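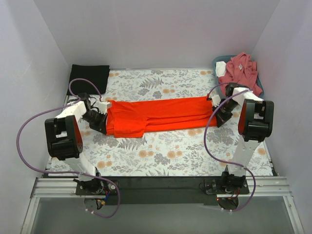 Shagufta Mirani wrote in after the last one of these to ask why I bother checking the satellite dish before the seats, when it's the seats people complain about. Fair question, Shagufta! A wobbly seat gets me one grumpy customer, and a lost signal gets me a whole house of them, all in the foyer at once and all wanting a word.

So, the pre-show check for the live relay at the Jara, dated Sep 9, 2022, done by me (Urmas Kütt) with Tuấn Mạc on the projection side. I've left my comments in because the bare ticks are no use to whoever does it next.

OUTSIDE AND ROOF

Dish bolts tight, no rust streaks — OK
Went up with Tuấn after lunch. One bolt took a quarter turn.

Cable run clipped to the wall all the way down — NEEDS WORK
Two clips gone by the drainpipe. I've tied it for now, and I'd like it done properly before the March opera season, when the wind up there is something else.

Roof hatch locks from inside — OK
Stiff. It always has been.

PROJECTION BOX

Test signal picked up and held — OK
Held for the full length of the test card, sound and picture together. We had a small lip-sync drift at the comedy night in the spring and I was listening hard for it.

Backup receiver powered and tuned — OK
It's the old Suvard unit. Tuấn calls it the toaster and I can see why, so please keep programmes and coats off the top of it.

Projector lamp hours written in the book — OK
Lots of life left, and the spare is on the shelf in its box.

Extinguisher in date, pin in, hung by the door — OK

Nothing propping the box door open — FAIL
A folded programme, again. I know it gets warm in there. It's a fire door and it has to shut! I've asked Fahad Tarar for a quote on a quieter fan, which I think is the real answer.

AUDITORIUM

Seats up, down and bolted — MOSTLY
We have 1000 seats with the balcony open and I did try every one, which is a funny way to spend a morning. Row F seat 71 tips forward when you sit back. Taped off, not to be sold, and Parveen Pirzada has blocked it on the booking system. (Yes, the numbering is odd. It runs on from the old side stalls and I'm not the one who's going to change it.)

Aisle lights working both sides — OK
One was flickering on the left near the front. Swapped the bulb and watched it for a bit.

Exit signs lit with the house lights down — OK
Sat in the dark in the back row to check. Do it from the back, you'll miss things from the stage.

Balcony rail firm — OK
Leaned on it, pushed it, leaned on it again.

Carpet edges flat — NEEDS WORK
There's a lip by the right-hand stairs. You'd catch a heel on it. Taped for the show, and Arkmont are coming to relay that strip.

Wheelchair spaces clear and the companion seats in place — OK
Somebody had parked the interval ice cream trolley in one of them. It's back in the kitchen now.

Hearing loop switched on and tested — OK
Parveen walked the stalls with the tester while I talked nonsense into the microphone. It's a touch faint under the balcony overhang, so if anyone asks at the box office, steer them further forward.

FOYER AND BAR

Both double doors open outwards without a shove — OK

Queue barriers away from the exits — OK
They do creep, so have another look when the first crowd's in.

Bar glass bins emptied, floor dry — OK

First aid box full — NEARLY
Short of the big plasters. Ordered.

Announcement recorded for a lost signal — OK
Fahad's voice this time, and very calming he is too. The file's on the Priresix player, second button along. If the picture goes, play it straight away, bring the house lights to half and then ring up to Tuấn.

STILL TO DO BEFORE DOORS

Box door fan: Fahad
Seat F71: me, with the proper spanner
Cable clips: Tuấn, on a dry day
Plasters: Parveen to chase

Signed off to open with the seat blocked and the carpet taped. Box door to be looked at again at the half-hour call.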